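Section 5: Setting up the Sellum dehumidifier for continuous drainage

The Sellum dehumidifier is supplied ready to collect water in its internal tank. Where the unit is to run overnight or in a store that is seldom visited, the continuous drainage kit should be fitted as set out in this section. The kit contains a hose, a hose clip, a rubber washer and a blanking plug.
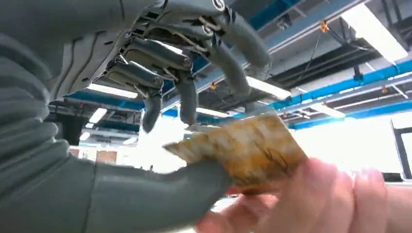

**Prepared by A. Karamanlidis, Technical Author, Stirnemine Product Support**

### 5.1 Before you begin

The drain outlet is at the rear of the cabinet, 330 mm above the floor. The far end of the hose must be lower than this along its whole run. If the only drain in the room is higher, use the Plurton pump kit (part 2857) and follow the leaflet packed with it.

**Caution:** Switch the unit off and remove the plug from the wall socket before taking off any cover. Wait five minutes for the fan to come to rest.

### 5.2 Fitting the hose

1. Slide out the internal tank, empty it and put it back. The unit will not start without the tank in place, even when the hose is in use.
2. Unscrew the outlet cap by hand, turning it anticlockwise.
3. Pull out the blanking plug and keep it with this manual.
4. Place the rubber washer in the hose connector, flat side outwards.
5. Screw the connector on to the outlet until it is hand-tight. Do not use pliers.
6. Push the hose fully on to the connector and tighten the clip.
7. Lead the hose to the drain. Avoid sharp bends, and do not pass it under doors or heavy furniture.

**Note:** The hose supplied is 183 cm long. A longer hose of the same bore may be used, provided that it falls steadily towards the drain – any dip will hold water and may cause the tank to fill.

### 5.3 Checking the flow

1. Pour a cup of clean water slowly into the drip tray behind the front grille.
2. Confirm that water leaves the far end of the hose and that the connector is dry.
3. Refit the grille, plug in the unit and select CONT on the control panel.
4. Return after one hour and check the tank. If it holds more than a little water, repeat steps 4 to 7 of section 5.2.
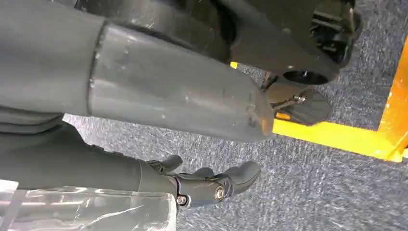
The hose should be taken off and rinsed with warm water every three months, or monthly where the air carries a good deal of dust. Household bleach must not be used, as it will harden the washer. A washer that has split or lost its shape should be replaced before the unit is used again.

In unheated rooms the hose may freeze during winter. Should this happen, switch the unit off, allow the hose to thaw at room temperature and repeat the check in section 5.3. Do not apply a flame or a hot air gun.

### 5.4 Returning to tank collection

1. Switch off and unplug the unit.
2. Hold a shallow dish under the outlet and unscrew the connector.
3. Push the blanking plug firmly into the outlet and refit the cap.
4. Plug in the unit and select AUTO.

**Caution:** Running the unit without the blanking plug will allow water to escape on to the floor – damage caused in this way is not covered by the guarantee.

For fault codes shown during drainage, refer to section 7.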